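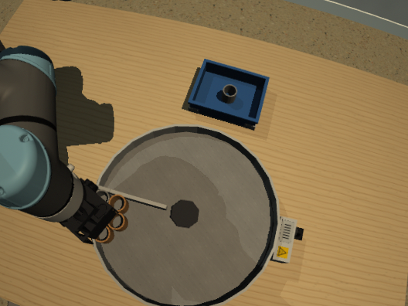
Kurbridge Tenancy Letters — read me first

Version note 2025-10-28. Replaces the October draft, bin that one if you still have it.

What it is

3310 letters between landlords and tenants, typed up as plain text, with labels. Deposits, repairs, notice to leave, rent going up, who pays for the carpet. Put together by Prendetti for the advice desk at Kurbridge, so that new letters get sent to the right adviser quicker. England and Wales only. Scottish letters were taken out, different rules.

Not legal advice. Please don't lift wording from these and send it to your landlord. A lot of the letters get the law wrong, on both sides.

What's in the folder

letters.csv — one row per letter
labels.csv — one row per label, a letter can have several
topics.txt — the 26 topics with a short note on each
cetora_map.csv — matches our topics to the old Cetora codes, see further down

Columns in letters.csv

id — number, never reused
side — landlord, tenant, agent, or unclear
year — year only, full dates were stripped
text — the letter
reply_to — id of the letter it answers, blank if we don't have it

Blank reply_to does not mean nobody replied. Only means we haven't got it.

Labels

Each letter read by 2 people working apart. Where they disagreed a housing adviser picked. 1228 letters went to the adviser in the end, more than we planned for, mostly the ones where a repair complaint turns into a rent argument halfway down. Both first readings are kept in labels.csv under reader_a and reader_b. Use them if you care about disagreement, otherwise just take final.

"Threat of eviction" and "formal notice" are seperate topics. A letter saying "I want you out by Friday" is a threat. Formal notice is only for letters set out as a notice, valid or not. We did not judge whether any notice was valid.

Names and addresses

Taken out by script then checked by hand. Replaced with NAME, STREET, TOWN, PHONE. Rent amounts left in. If you spot something that got through, tell us the id and do not paste the text into the email.

Known problems

— Joint tenants are badly covered. Lodgers worse.
— Agents write in templates, so plenty of near copies. Split by reply chain when you test or your scores will look far too good.
— Handwritten letters were typed up by us. Spelling kept as it was, where we could read it. [?] marks a word we couldnt.
— Cetora codes lump damp and heating together. The map sends both to "repairs, general", so going from Cetora back to ours loses detail.
— Dương batch (the translated letters) has side = unclear throughout. Being fixed, no date yet.

Using it

Research and training of advice staff, fine. Screening tenants, no. Scoring landlords, also no. Passing it on needs a yes from Prendetti in writing — the form is at the Kurbridge front desk or ask by email.

Changes since the draft

Topic "pets" added. Duplicate ids sorted. Year column was one out for the oldest letters, now right. Semicolons in text no longer break the file in Excel.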